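Kit pince Flikden pour petits flacons : ça vaut le coup ?

Forum Entraide > Automatisation et petite robotique > Préhension

Posté le 27/6/20 par atelier_pristari

Bonjour à tous,

Je prépare des colis de compléments et de petits produits de soin dans un local pas bien grand, et je regarde depuis un moment le kit Flikden (la pince à deux doigts avec la caméra de poignet et le logiciel d'apprentissage). Mes flacons sont petits, cylindriques, avec des étiquettes différentes selon la gamme. Il faut les prendre un par un et les poser dans un plateau.

Est-ce que quelqu'un l'utilise pour ce genre de travail ? J'ai aussi un devis chez Tokinico pour une pince à ventouse, mais j'ai peur que ça tienne mal sur les bouchons. Et est-ce qu'on s'en sort sans intégrateur ? Je bricole, je sais lire une doc, mais je ne suis pas automaticien.

Merci d'avance !

3 réponses

ciobanu_labo

Bonjour ! Je l'ai depuis 9 mois et franchement je suis ravi, alors je vais essayer de rester utile et pas trop bavard (c'est mal parti).

Pour des flacons cylindriques, les doigts en biseau sont vraiment le bon choix. La forme en coin laisse une marge quand le flacon arrive de travers, et chez moi il arrive presque toujours de travers ! Les bouts sont pointus et passent entre deux flacons serrés — avec mes anciens mors plats je faisais tout tomber. Je vous mets une vue de la caméra de poignet pour que vous voyiez l'angle qu'on obtient, avec un petit flacon blanc entre les deux doigts : 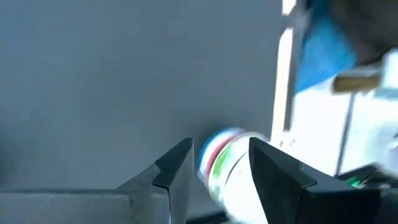 Réglages qui marchent chez moi

Ouverture : laissez 13 mm de plus que le diamètre du flacon. En dessous, le moindre décalage fait buter un doigt sur l'épaule.

Vitesse : lente sur la fin de l'approche, et vous pouvez lâcher les chevaux entre deux prises. Le flou de la caméra est net dès que ça bouge, donc ne comptez pas lire une étiquette en mouvement. Je marque un arrêt avant la lecture et je n'ai plus d'erreur de gamme.

Lumière : mon seul vrai reproche. La caméra gère mal un fond très clair d'un côté et gris de l'autre, comme sur ma vue, où toute la droite est brûlée. Un diffuseur aide beaucoup, ou un simple panneau mat derrière le poste.

Apprentissage : j'ai enregistré 100 prises à la main pour le premier format. C'est long, mais on prend le coup, et les formats suivants m'en ont demandé bien moins. Sans intégrateur, oui, ça se fait. La doc est en anglais, assez claire sauf le chapitre sur l'étalonnage, que j'ai relu trois fois.

Si vous voulez mon fichier de réglages, envoyez-moi un message privé, avec plaisir.

tri_et_compagnie

La ventouse c'est très bien sur des boîtes. Sur un bouchon strié, non. Prenez la pince.

mecano_du_13

Je nuance un peu. On a testé le kit au club et la mécanique est très bonne, rien à redire, le serrage est doux et régulier. Par contre regardez bien le prix des doigts de rechange avant de signer, et demandez si la livraison est comprise, chez nous elle ne l'était pas. Autre point, le câble de la caméra est un peu court si votre bras fait de grands mouvements du poignet, prévoyez une rallonge et attachez-la en laissant du mou.

Pour Tokinico je ne connais que leurs convoyeurs, donc pas d'avis sur la ventouse. Demandez-leur un essai avec vos propres flacons, et pareil chez Flikden d'ailleurs : ils acceptent qu'on leur envoie des échantillons et ils renvoient une vidéo des prises.

atelier_pristari

Super, merci à vous trois ! J'envoie un carton de flacons chez Flikden. ciobanu_labo, je vous écris pour le fichier.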